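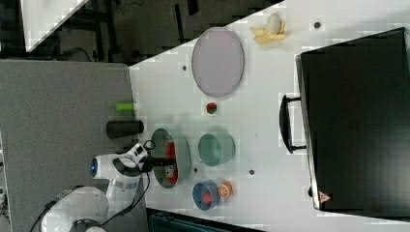
Delden Shared Kitchen
Minutes of the August members' meeting

Present: Yulan Song (chair), Harriet Brannigan, Carys Edwards, Juniper Gallagher
Apologies: Trinity Castellanos
Meeting opened at 11 a.m.

1. Minutes of the last meeting
Accepted with one correction. The shelf labels were paid for by Juniper, not Carys. She has been paid back.

2. The white table
Harriet said dishes and food are being left out together on the white table, and people coming in can't tell what is in use. She named the large oval plate, the gray-green dish, the teal bowl and the blue cup. Agreed that dishes go back on the open shelf after use, oval plate at the bottom. Carys asked that cans not be stored in the dishes. Agreed. Cans go in the pantry, standing up.

3. Fruit
Cut or peeled fruit, such as orange slices and opened bananas, is to be eaten, covered and put in the refrigerator, or thrown out the same day. Whole fruit may stay out in a bowl. Juniper wanted a separate fruit shelf in the refrigerator. Yulan thought there was no room until the Pettigrew order is collected. Left for next time.

4. Dishes
Harriet has a quote from Sunevow for more bowls. Members felt there were enough bowls and too few small plates. Harriet to ask for a price on small plates only, and to find out if they can be stacked.

5. Cleaning
The table is to be wiped at the end of each session. Two members have asked to swap weeks, and Carys will change the list on the door. The sponge supply is down to some three packs. Yulan to buy more.

6. Other business
The pantry door still sticks. Juniper will plane the bottom edge before the next meeting.

Actions
Harriet: small plate prices
Carys: cleaning list
Yulan: sponges, and send these minutes to Trinity
Juniper: pantry door

Meeting closed at 11:50 a.m.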